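Moving the drawer task off scripted waypoints

I spent most of August rewriting the part of Lirnia that decides where the arms should go, and I want to write down what changed before I forget why I did any of it.

Some background for people who don't follow the repo. Lirnia is my planning layer for two-armed household tasks. It sits on top of Zumov, which does the simulation and physics, and it hands joint targets to a small controller I keep in a separate package called Fedeo. Until this summer the planner wasn't doing much planning. Each task had a list of waypoints written by hand in the body frame, and the code interpolated between them. It worked as long as the robot started in the right spot and the furniture was where I had put it.

The drawer task is what broke it. The goal is simple: get one gripper onto a drawer handle, pull until the drawer is open past a threshold, let go. With scripted waypoints I could get that reliably in the one room I tuned it for. Then I turned on room randomization and it fell apart. The dressers come in different heights, the handles are at different depths, and sometimes a chair or the end of a bed is parked right where the other arm wants to swing.

So the new version doesn't store waypoints. It stores constraints. For a drawer that means a grasp region along the handle bar, an approach direction within a cone around the drawer front's normal, and a straight line for the pull. The planner samples grasps in the region, throws out the ones with no inverse kinematics solution, and tries to connect what is left to the current pose. I use a plain bidirectional RRT for the connection. I tried two fancier planners and neither was worth the extra settings.

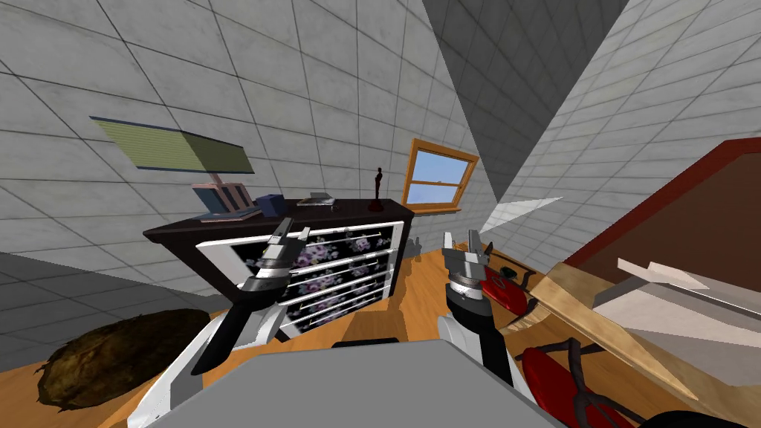

The thing that took the longest was frames. Old Lirnia assumed the camera was level. It took the camera pose, kept the yaw, and dropped the roll and pitch, which I must have written late at night, because there is no comment and I can't think of a good reason for it. As long as the view was close to level the error was small enough that the gripper closed on the handle anyway. Once I started randomizing the head pose, the planner was getting drawer normals that pointed partly into the floor. The approach cone was then wrong, every sampled grasp was rejected, and the log said "no IK solution," so I went and debugged the IK for two days.

Bijan Safavi found it. He asked me to print the drawer normal in world coordinates and compare it to what Zumov reports for the same joint. They should have matched and they were off by the camera roll. The fix was 12 lines, most of it deleting code. Everything now goes through the full transform, and there is a test that rolls the camera to a bunch of angles and checks that the normal stays put in the world frame.

The second problem was the idle arm. The old code froze whichever arm wasn't working. That's fine until the frozen arm is in the way of the pull. I now plan for both arms together during the approach, with a cost that keeps the idle one near where it already is, and then lock it for the pull itself. Planning in the bigger space is slower. The shortcut pass afterward gets rid of most of the silly elbow motions but not all of them, and you will still see the idle arm wander now and then.

For numbers, I ran 720 episodes with random rooms and random head poses. The new planner opened the drawer in 88 percent of them. I don't have a fair figure for the old one, since it needed a fixed start pose and would fail nearly all of these by design.

Most of the remaining failures are in the pull. The grasp is fine, the drawer starts to move, and then the fingers slide along the bar until they come off the end. I think the pull line is slightly off from the joint axis and Fedeo is too stiff sideways to absorb it. Lowering the lateral gains helped in the few cases I tried by hand, but it also made the approach sloppy, so I need separate gains per phase. The config format doesn't allow that right now.

If you're using Lirnia already, the waypoint files still load, but you'll get a warning, and I plan to drop them in the next release. The Karimi scene importer needs to be updated at the same time or the handle regions will come in empty. I got caught by that myself when I switched machines.

Next up is the gain scheduling, then cabinet doors, which need an arc where the drawers have a line. The constraint code should handle that already but I haven't run it.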